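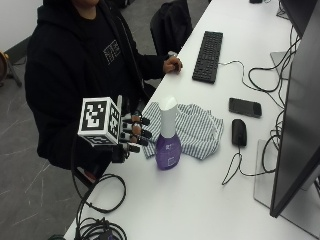 Fig. 1. Seated work at a long white desk: keyboard toward the back, spray bottle standing within reach.

Week 6 handout: Desks, reach and the "clean desk" claim
Workplace Habits, Mostau evening course
Jun 12, 2020

Read this before the session and bring your marked-up copy of the Lorente leaflet.

The leaflet tells us that a tidy desk makes for faster work. It may. I have read it several times and still can't find where the claim comes from. Page 2 points to "office trials" and gives no location, no length and no account of what the people were doing at their desks. Keep that in mind whenever you meet the word "proven" in this unit.

1. Reach zones

The usual teaching divides a desktop into a near zone (forearm moves, elbow stays put) and a far zone (whole arm moves, back may follow). This is fine as a rough sketch. It gets shaky when a textbook prints the zones as neat half circles, as if everybody sat square to the desk with both shoulders level. Look at Fig. 1 again. The two hands are doing different things, one resting by the keyboard and the other held forward near the bottle. Where would you draw the half circle?

2. The spray bottle problem

Lorente says cleaning products should be stored away from the desk. Flilener, whose catalog sells desktop caddies, says to keep them at arm's length so that they get used. Both say it with full confidence. Neither tells us how often anyone wipes a desk.

The Lillano survey at least asked. It had 448 replies, and 246 of those people said they kept a cleaning spray on or beside the desk. Only 124 said they had used it in the past week. These are people reporting on their own habits, with the boss's name at the top of the form, so I would treat the second number as generous.

A fair question for discussion: is a bottle that stays out all day a tool or just clutter?

3. Cables

A cable across the desktop takes up more room than its width, as things don't sit flat on it. One that hangs over the front edge is also in the way of knees and sleeves. The leaflet's answer is a clip - sold, of course, by the people who printed the leaflet. Try moving the cable first.

For next time

Sketch your own desk from above, as it is now. Don't tidy it. Mark what you touched in the last hour and what you only moved out of the way. We will redo the sketch in November and see whether any advice from this unit survived.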